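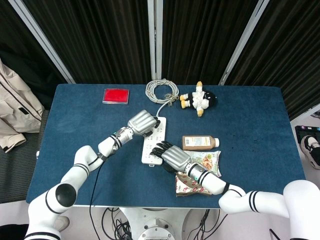
The Coughlan Police Department wants 50 households to write down what they own before somebody takes it. The Home Inventory Pilot is open to anyone living inside city limits, renters included, and it asks for a few evenings of your life spent crawling behind furniture with a flashlight. You'll list the big things, the small expensive things and, if you have the stamina, the dull things, down to the white power strip with its rows of dark sockets. People laugh at that last part. Then they fill out a burglary report and discover that they own "a laptop, gray" and "some jewelry, nice."

We have a property room full of recovered goods and no idea whose they are. Last year's shelf list runs to up to 3000 items, depending on whether you count a box of mixed chargers as a single item (we do, for morale). Much of it will go to auction in the fall. Some of it is probably yours.

## What you'd be signing up for

The pilot runs from the kickoff meeting through the end of August. Each household will:

- come to a kickoff meeting at the Jellilero Street substation, which has coffee and not enough chairs
- list belongings in Multemeo, a free inventory app, or on paper if you'd like to
- photograph anything with a serial number, plus the serial number, in focus
- mark at least a handful of items with the engraving pen we lend you
- let one of our staff visit for an hour to see how it went
- fill out two short surveys, at the start and at the end

The visit is friendly. Nobody from the department will open your drawers, comment on your housekeeping or check the date on your fire extinguisher. Si-eun Kang does most of the visits and takes her shoes off at the door without being asked.

Lists stay with you. We collect a count of what you recorded and a note of how long it took. If you have a burglary during the pilot, you can choose to hand the list over with your report, and we would very much like to see how that goes, although it seems rude to hope for it.
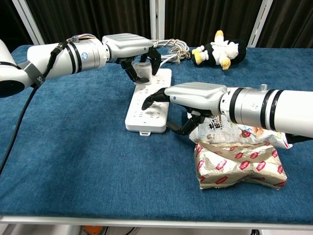

*White power strip, plug in the far end.*

## Who we're looking for

You qualify if you are 18 or older, live in Coughlan and expect to be at the same address through August. We especially want to hear from:

- renters, and people sharing a place with roommates who each own half a couch
- anyone in the Zarnuvus neighborhood, where reports are up and recovery is poor
- people who have been burglarized before and remember the form
- people with a garage they can't park in
- households where English isn't the main language; interpreters are available for the meeting and the visit

You don't need to be organized. The extremely organized have already done this, in a spreadsheet with tabs, and are no help to us as a test group. We want the person who keeps warranties in the same drawer as the birthday candles.

City employees may apply. Sworn officers and the people married to them may not, after a spirited discussion.

## What you get

- a $50 grocery card once the second survey is in
- the engraving pen for the length of the pilot (we need it back, and yes, we've engraved it)
- window stickers saying your valuables are marked
- a finished list, which your insurance company may find more interesting than your memory

The stickers come with no promises. There's disagreement in this office about whether burglars read.

## A few questions that came up last time

**Do I have to list everything?** No. Start with what you'd be sick about losing and go until you're bored. Where people get bored is part of what we're measuring.

**What about firearms?** Write down make, model and serial number, and keep that page somewhere other than next to the firearm.

**Will you run my serial numbers?** Only if you ask. If you bought a suspiciously cheap bike and have been wondering, Gijs Claeys in the property room will look it up. Please wonder about this before the home visit.

**Can my kids help?** They're better at it than you. They can read the tiny gray print on the bottom of a game console without glasses.

**I signed up last time and never heard back.** Sorry. The sign-up sheet was on a clipboard and the clipboard went missing from the lobby of a police station. Applications are now online.

## How to apply

Fill out the form on the Community Programs page of the city website. It asks for your address, the type of home, who lives there and a sentence or two on why you're interested. "My sister-in-law got robbed and won't stop talking about it" is a perfectly good answer and we've had it before.

Paper forms are at the Jellilero Street front desk and at the main library, next to the tax forms, where they look cheerful by comparison. Leave completed ones with Na-rae Maeng at the substation.

If more people apply than we can take, we'll draw names by neighborhood so that the whole group doesn't come from the same cul-de-sac. Everyone gets an answer either way. People who aren't picked can still borrow a pen when one is free.

Questions about the pilot go to Lizeth Inga, program coordinator. Questions about privacy, data or the survey go to Hae-won Hwang, who wrote the consent form and would be delighted to learn that someone had read it. Both can be reached through the non-emergency line; ask for Community Programs and be patient with the hold music.

To report a burglary, please call dispatch. Don't put it in the comments box on the form.

*Posted 10 March 2026*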